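Flenbridge site – minutes of the packing floor meeting, 2 September 2024

Chair: Amna Jatoi. Notes: Édgar Arango.

1. Minutes of the last meeting agreed.

2. Robot arm. Hand-filling of mixed bins drops from two people per shift to one. Amna confirmed no jobs go; the second person moves to checking and restocking, same pay grade. Staff asked who answers for a wrong item – the shift lead, as now.

3. Training. Everyone on the floor gets the half-day course before January. Night shift want it in their own hours. Édgar to ask Zakum.

4. Trial items. Soft and round goods stay on the test list.
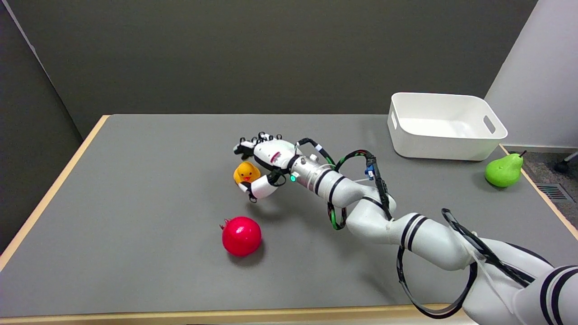

Item 4: arm and hand with the rubber duck, bin at the back of the table.

5. Breaks. Arm to be stopped at breaks until cover is agreed. Action: Amna.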